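2022年6月11日，阴，下午有一点风

今天的日记我想写得长一点。上个星期我每天只写三四行，而且都是“今天很忙”“今天也很忙”，昨天晚上翻回去看，觉得不好意思。我答应过自己，用中文写日记的时候，至少要把一件事情从头到尾写清楚。所以今天写桌子，还有桌子上的东西。

早上我起得比较早，先烧水，然后吃了昨天剩下的面包。面包的边已经硬了，我把它泡在牛奶里面。吃完以后我去那个房间，开始整理。两张白色的桌子，一张在前面，一张在后面靠近墙，我花了两个小时才把它们擦干净。前面的一张有一些铅笔的印子，用湿布擦的时候先变成灰色的水，再擦一次才没有。后面的一张灰尘比较多。那张桌子后边夹着一根黑色的杆子，底下的夹子很小，它的缝里也有灰，我用旧牙刷慢慢地刷。刷牙齿的东西用来刷夹子，我觉得很合适，以后这把牙刷就放在抹布旁边。

擦桌子的时候我一直在想“擦”这个字。我开始学中文的时候，分不清楚“擦”“抹”“拭”“刷”。老师说“擦桌子”和“抹桌子”差不多，可是“抹布”不能叫“擦布”，“擦嘴”可以，“刷嘴”不可以。我把这些都写在生词本里。现在生词本里已经有1,182个词，是我昨天晚上给新词编号的时候看到的。我并不是每一个都会用。有的词我写下来以后再也没有遇见过，例如“逶迤”。我很希望有一天能够遇见一条逶迤的路，可是这里的路都是直的。

整理完以后，Chutima给我打了一个电话。她问我下午还画不画。我说画，我已经把桌子擦好了。她说她要先去Clidelier买纸，买完就过来，让我先想一想摆什么。Clidelier是车站对面的文具店，纸比较贵，但是厚，橡皮擦很多次也不会起毛。我自己用的是便宜的纸，起毛就起毛。Chutima的全名是Chutima Ongart，她画画比我早开始很多年，对纸很严格。我对纸不严格，对铅笔有一点严格。

“想一想摆什么”，这句话听起来容易，做起来很慢。我把柜子下面的纸箱打开，里面是我们从春天开始攒的静物。有玻璃瓶子，有一个缺了口的碗，有几块布，还有玩具的水果。玩具的水果是Amirhossein给的，他的女儿已经长大，不玩过家家了。他装在一个鞋盒里面交给我，说：“苹果不太像苹果，其他的都可以。”我看了，他说得对。那个苹果的颜色很奇怪，像一个生病的番茄，我们从来没有画过它。

我比较喜欢的是那个桃子。它是浅黄色的，颜色很淡，靠近下面的地方有一点粉，粉里面又带一点橘色，上面还有一片小小的绿叶子。真的桃子我也画过一次，是去年九月，画到第三天它就软了，房间里有很甜的味道，还来了小飞虫。玩具的桃子不会软。Chutima说画不会软的东西，人就会变懒，因为没有着急的感觉。我觉得她说得有道理，但是我喜欢不着急。

然后我拿了青椒。关于“青椒”这个词，我也有话要写。在我的课本里，它叫“青椒”，在楼下超市的牌子上，它叫“甜椒（绿）”，Amirhossein从另外一个城市学的中文，他说“柿子椒”。我第一次听到“柿子椒”的时候，以为是一种柿子，还问他什么时候熟。他笑了很久。三个名字我都写在生词本里，但是只给了一个编号，这样比较公平。

青椒很难画。它的表面很亮，而且一鼓一鼓的，每一个鼓起来的地方都有自己的光，中间凹下去的地方颜色又变得很深。我以前画它，总是先画外面的一圈线，再往里面涂，最后看起来像一个绿色的枕头。Chutima教我先不要画线，先找最暗的地方。“最暗的地方是它的骨头。”她是这样说的。我不知道中文里面能不能说青椒有骨头，可是我听懂了。

台灯也是今天用到的东西。蓝色的台灯，底座是圆的，很光滑，灯罩是一个圆锥的样子，开口的边是白色的，中间的脖子又细又黑。这盏灯我在Torkine的旧货市场买的，那天本来想买一把椅子。卖灯的老先生试给我看，开了，关了，又开了，然后他说灯泡要自己换。我问为什么，刚才不是亮了吗？他说：“亮是亮，亮不长。”后来果然只用了十二天。我很喜欢“亮是亮，亮不长”这个说法，回家的路上一直小声地念，坐在我旁边的人看了我一眼。

“A是A”这个语法，我在课堂上学过，可是老师给的句子是“便宜是便宜，质量不好”。我觉得老先生的句子比课本好。现在我常常用：纸好是好，太贵了。桃子像是像，不能吃。

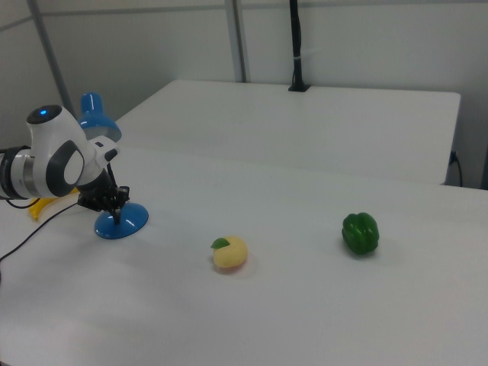 桃子和青椒之间应该留多少距离，我想了很久。太近的时候，它们像两个正在说话的人，看画的人会想知道它们说什么。太远的时候，纸的中间就空了一块，不知道怎么办。我把青椒往右边移了一点，退后看，又移回来一点，再退后看。这样来来回回，我自己都觉得好笑，可是在学画的书里，作者也说过，摆静物的时间可以比画静物的时间长。那本书是Haddadin出版社的，翻译得不太好，有的句子我读三遍也不明白，但是这一句我明白。

Chutima来的时候，头发被风吹乱了，怀里抱着一卷纸。她没有先打招呼，先看桌子。她看了一会儿，说：“可以，就是这样，你不要再动了。”我有一点得意。平时她总会移一样东西，哪怕只移一个指头那么宽。今天她什么都没有移。

我们开始画。她坐左边，我坐右边，这是习惯，没有谁规定过。白色的桌面对我来说是最麻烦的部分。从前我以为白色就是不画，纸本来是白的，空着就好。后来我发现，如果空着，桃子就飘起来了，好像在天上。要让它放在桌子上，必须画它的影子，而影子又很软，边上慢慢地淡下去，没有一条清楚的线。我用铅笔轻轻地涂，用手指抹，抹得太多就脏了，只好用橡皮，用了橡皮纸又起毛。这个时候我偷偷地看了一下Chutima的纸，她的纸没有起毛。我没有说话。

画影子的时候，我们讨论了一个问题：白色桌子上的影子是什么颜色？我说灰色。她说不完全是，你靠近桃子看，灰色里面有一点黄。我眯着眼睛看，先是看不出来，后来好像看出来了，可是我不能确定是真的看出来，还是因为她说了，所以我觉得有。我把这个怀疑告诉她，她说学画的人都会经过这个时候，过了就好了。我问她经过了多久，她想了想，说她也不确定自己过了没有。

我的桃子画得还行。叶子画得太大，看起来像桃子戴了一顶帽子。我改小了，又太尖。第三次的时候我不改了，在旁边写了“叶子再小一点、圆一点”，用中文写的，Chutima看见了，帮我把“圆”字里面少的一笔加上去。我写“圆”字常常少一笔，我不知道少的那一笔每次去了哪里。

青椒今天比上一次好。我先找最暗的地方，从那里开始，一块一块地往亮的地方走。最亮的地方我真的什么都没有涂，留着纸的颜色。画完以后离远看，它不再像枕头了。像什么呢？像一个青椒，但是有一点生气的青椒。我很满意。Chutima说上面的柄可以再深一点，我加深了，它更生气了。

灯我只画了底座，灯罩没有时间画。圆的底座从我坐的地方看过去是椭圆，我画椭圆总是左边胖，右边瘦。书上教的办法是转动手肘，不要转动手腕，我试了，结果整个椭圆都胖了，不过两边一样胖，也算是进步。

休息的时候我泡了茶。茶叶是Eselik，Chutima不太喜欢，说有木头的味道，可是每一次她都喝两杯。她一边喝一边告诉我，她可能九月要搬家，搬到离她姐姐近一些的地方。她说得很平常，像说明天会不会下雨一样。我问远不远。她说坐车不算远，走路就算远了。我点点头，然后不知道应该说什么。用自己的语言，我大概也不知道应该说什么，可是用中文的时候，沉默会变得更长，因为我还要在脑子里找词，找到了又觉得不合适。最后我说：“那你的纸要在哪里买呢？”她笑了，说纸还是可以回来买的。

现在写到这里，我想起来几个比较好的句子，例如“你搬过去以后，我们还可以继续画”，或者“我会帮你搬箱子”。这些词我都会，没有一个是难的。下一次见面我要记得说。我把第二句抄在手机里。

茶喝完以后，光已经变了一点，我们没有再画很久。她把今天的纸卷起来，又分给我两张新的，说让我试一试，如果我画在好纸上，就不能怪纸了。我先说不要，她又给，我又说不要，她再给，我就拿了。关于应该推几次，书上没有写清楚，Amirhossein告诉我三次，但是他也是学来的，而且我怀疑他自己从来不推。上次我给他橘子，他一次也没有推。

说到Amirhossein，他晚上发来消息，问那个苹果我们到底画了没有。我回答还没有。他说他女儿问了，她小时候最喜欢那个苹果。我看了这句话以后觉得有一点对不起它。我回复说下一次一定画。他又问：“真的吗？”我说：“真的是真的。”写完我发现这个句子和老先生的句子是一样的开头，后面好像应该还有半句，于是我赶快补了一个“一定画”。

晚饭我炒了鸡蛋，冰箱里还有半根黄瓜，也切了放进去。超市里的青椒我本来也想买一个，可是今天看青椒看得太久，吃不下去。上一次画完桃子，我也有两个星期不想吃桃子。如果继续这样画下去，我担心以后能吃的东西会越来越少。

饭后我把今天的画贴在衣柜的门上，用纸胶带，四个角都贴了。晚上的光下面看，桃子的影子还是太黑，而且方向有一点奇怪，和青椒的影子不太一样。我拿着铅笔站在那里，想改，又没有改。把它和三月份的画放在一起比较，三月的那一张，碗和桌子中间没有任何关系，碗就是碗，下面什么都没有。今天的东西至少都站住了。

今天学到的词：起毛（纸起毛，衣服也可以起毛）；柄（青椒的柄，也可以是杯子的柄，但是花的叫“花梗”，有时候也叫“花柄”，明天再查）；推辞（就是说不要，可是最后要了）；椭圆（我会说很久了，今天才第一次认真地写，“椭”字的右边比我以为的复杂）。还有一个是Chutima说的“虚”，影子的边要画得虚一点。我以前只知道“虚心”和“空虚”，没想到影子也可以虚。她解释的时候用手在空气里抹了一下，我就懂了，可是让我用中文写出解释，我写了三行都划掉了。

明天要做的：买新的橡皮，旧的已经太黑；把纸箱里的苹果拿出来洗一洗，它的身上有一块胶带留下的黏黏的印子；给妈妈打电话，她上次问我台灯够不够亮，我忘记回答她；还要问Chutima具体是九月的什么时候。茶杯还在水池里泡着，我现在去洗。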